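Kaewkla Foam Blocks, Set of 24

Home > Classroom > Blocks & Building > Foam

In stock. Ships from the Hindach warehouse.
Price: $32 per set
Item: KFB-24

Soft foam cubes for sorting, stacking, dice games, counting mats, quiet building. Rounded edges. Matte finish, no shine, no squeak. Sold as a set of 24 in mixed colors or a set of 24 in a single color (pick from the menu).

WHAT YOU GET
24 cubes, all one size
Drawstring storage bag
Color card (mixed set only)
No instructions, they're blocks

COLORS
Teal
Brick
Mustard
Plum
Oat
Charcoal
Mixed (all six, even split)

Oat is low right now. More coming in June. If you order oat and we run out we'll email before we swap anything.

SIZE AND FEEL
Each cube is 40 mm on a side, give or take a hair. Foam is cut and then tumbled so the corners come off soft. Gives a little when you squeeze, goes back to shape. Dense enough to stack but light enough that a tower coming down on a desk won't bother the next class over. We use closed cell foam so they don't soak up water like a sponge would.

Color goes all the way through. Cut one in half and it's the same inside. Slight mottling is normal, it's how the foam is made and every batch comes out a bit differnt. Please don't return for mottling.

WHO BUYS THESE
Mostly pre-K and kindergarten rooms. Also occupational therapists, a few libraries, board game people who want big quiet dice (they draw the pips on with a paint marker, works fine, let it dry overnight). Waiting rooms too.

STACKING
Eight high is easy on a hard flat table. Past that you need patience. On carpet, forget it, four or five and over they go. For taller builds try the Dama tray, sold separately, it has a lip around the outside and keeps the bottom row from walking.

CLEANING
Warm water, drop of dish soap, squeeze, rinse, air dry on a towel.
Wipes are OK for every day.
No bleach. It takes the color down.
No dishwasher.
No dryer. We mean it about the dryer.
Marker: try soap first, then a white eraser. Permanent marker stays.

STORAGE
Keep out of direct sun. The plum and the teal will fade on a windowsill over a summer. Don't leave heavy stuff on top of the bag, the cubes will take a dent and can need a day or two to come back.

COLOR NOTES
Screens vary. Teal is the one we get the most email about. Reads greener on some monitors and bluer on others. Depends on the light in the room too, the side facing a lamp or window looks a good bit paler. 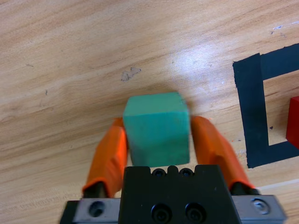
Going for a match with the old Gellden teal? Close but not the same. Ours is a touch darker. If you're topping up a Gellden set, order the single color bag and keep the two apart or the kids will sort them for you. Sizes do match, so they'll stack together OK.

Want to see a color first? Sample cubes are free, one per color, you pay postage. Write to Rowena Castillo at the sample desk and put the color in the subject line.

SAFETY
Ages 3 and up. Not for chewing. If a cube gets bitten or torn throw it out, small pieces are a choking risk. Check the bag now and then.

SCHOOL ORDERS
Purchase orders welcome. Eight sets or more ship free. For invoices and tax forms contact Lertchai Thongdee, orders in before 2 p.m. go out same day if it's in stock.

RETURNS
Unused sets, 40 days, in the bag. Used sets no. Wrong color sent? Our mistake, we pay the postage both ways.

REVIEWS

"Second set. First one has had three years of kindergartners and still looks decent, apart from two that went in the dryer." Vaida L.

"Smaller than I pictured but that's on me, size is right there in the listing. Good squish. Wish there was a real green." Severin A.

"Using them for turn taking with my speech group. Quiet, which I needed. Bag string came out the first week." Rocío U.

Reply from the shop: sorry Rocío, new bag in the mail, the string is stiched in now on all current stock.

GOES WITH
Dama stacking tray
Counting mat, 1 to 20
Spare drawstring bag
Paint marker, white, fine tip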